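Pull the Other One
18 August 2019

The office where I do three days a week has moved, and the new building has a front door with a long vertical bar on it. You know the sort. It is the kind of bar that has meant "pull" since somebody first thought of bars. You pull it and nothing happens. You pull it harder, in case the door is shy. Then a person behind you reaches over your shoulder and pushes, and in you both go, one of you feeling rather small.

There is a sign, of course. It is at knee height.

I have been cross about doors for years, and my family would like me to stop, so I am writing it down here where they needn't read it. My case is simple enough. A door has one job with two parts, opening and shutting, and we solved both of them a very long time ago. Since then we have been making it worse and charging for it.

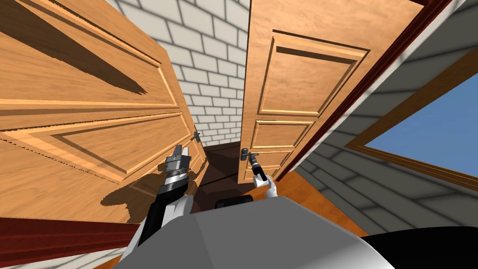 Picture: Zendonari

Take the handle. A plain lever is about as near to perfect as household things get. You can work it with an elbow while holding two mugs. A child can manage it, and so can my aunt, whose hands are bad, and so can most cats, given a grudge. Yet I have stayed in hotels where the room door had no handle at all, only a flat steel plate and a small light that went green when it liked you. It liked me about one time in three. I spent a fair part of a wet February evening in the corridor at the Bayram, waving a card at a wall and saying "please".

Round knobs I will put up with in old houses, where they have earned it. Anyone who puts a new one on a bathroom door has never had soap on their hands.

Then there is the door that opens itself. I was all for these once. They are a kindness to anyone with a pram, a stick or a wheelchair, and I wouldn't hear a word against them on that score. What I object to is the way they are set up. The one at our library opens for pigeons, for buses and for a carrier bag in a light wind, and stays firmly shut for me. I have to step back and make a second entrance, like a bad actor. In winter it lets out so much heat that the woman at the desk keeps a blanket.

Shops are the worst. Jalley, where I buy my paint, has a pair of doors at the front and only ever unlocks one of them. It is never the one you try. I have been going there for six years and I would swear they swap them over at lunch. Why have two doors if one is a wall? If you're worried about draughts, have one door. If you want to look grand, open both. As it is, all day long, decent people walk up with a tin under each arm and bounce off the glass.

I did look into replacing my own back door, which sticks. A firm called Runo sent me a brochure of 92 pages. I read the whole thing, and the word "open" was used mostly about views. I could have a door with a camera in it, or one that would send me a message when it was shut, news I had always got by looking. The cheapest was £577, fitting not included, and that one came with an app. The app needed a password. So I would have needed a key to use the door, in a manner of speaking, and another key to use the key, and a charged phone to stand on the step with.

I planed a bit off the bottom of the old one and it is fine until it rains.

When I grumbled about all this on these pages last time, more than a few of you wrote in. 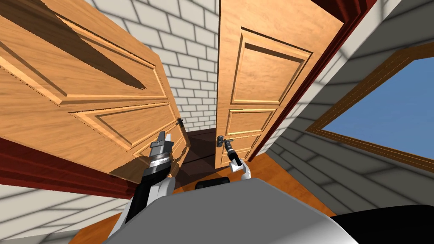 Bring back the doorstop, wrote one reader, and leave the poor architects alone. Half the doors in the country would be no trouble if people were simply allowed to prop them open on a warm day, and it was the closers that wanted complaining about, those metal arms at the top that slam the thing on your heels.

I have some sympathy there. The closer on our old kitchen at work could have cracked walnuts. But a fire door has to shut, and I would sooner be slapped on the heel than cooked. What I'd ask is that somebody turn the little screw on the side that slows it down. It takes a minute. In our old place it took two winters and a form.

As for the new office, I put a note about the front door in the suggestion box on my first day. The box has a lid with a small handle on it. You slide it.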